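Notebook, planner / perception integration
May 2026
Entry by J. Oshima. Kitchen sim, counter task, spoon onto scale.

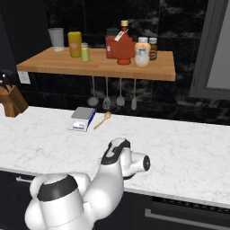

Picked up from Ayane's branch after the merge. Goal for this entry: find out why the motion planner rejects grasps on the spoon that the grasp scorer ranks highest. Same scene config for all runs, only the spoon pose and the seed change.

Batch of 100 seeds, old collision settings. Planner returned no path on 474 of 1,484 grasp candidates. I had assumed wrist joint limits. Logged the first contact pair for every rejected candidate and the limits account for very few. Most are gripper body against one of the hanging utensils, at the pre-grasp waypoint, before the arm starts down toward the counter.

Checked the collision meshes. The four utensils under the shelf were going through convex hull as one group, so the planner was treating the whole row as a solid slab, gaps included. The ladle bowl makes it worse by pulling the hull forward. Isamu says the grouping came in with the Pania asset import, where anything sharing a parent node gets merged. I can reproduce that with a two-object test file. Ticket opened against the importer.

Workaround in the scene loader: split by mesh before hull generation, one hull per utensil. Load time goes up a little. Reran 20 of the failing seeds by hand and the pre-grasp contacts are gone on all but a couple. Those have the spoon well back toward the wall, bowl end under the shelf, and I think they are real collisions. Leave them in the set.

Second problem, unrelated. The segmentation node sometimes returns the spoon handle in two pieces. Depth is clean (it is rendered, it ought to be), so this is the color branch. Light tan on white marble should be easy. Mio suspects the veining and wants to try a plain counter texture as a control. Also possible that our threshold was tuned on the Markarano set, which had darker counters throughout. Will run both before touching the threshold.

Scale pose estimate is fine. Yaw flips by 90 degrees now and then when the display face is occluded by the wrist, expected with a square platform. Does not matter for placing, will matter when we read the display. Parked.

Controller: lowered the approach speed limit for the last segment. Overshoot at the wrist is down, did not measure it properly. Osamu has the plotting script, ask him for the version that handles the new log format.

To do
- rerun full batch with split hulls, same seeds
- plain counter texture, segmentation only
- log minimum clearance to the shelf along the path as well as at waypoints
- revert my debug prints in the loader before anyone pulls
- move pre-grasp offset out of the code and into the config

Rerun started, output goes to the shared folder under splithull_a.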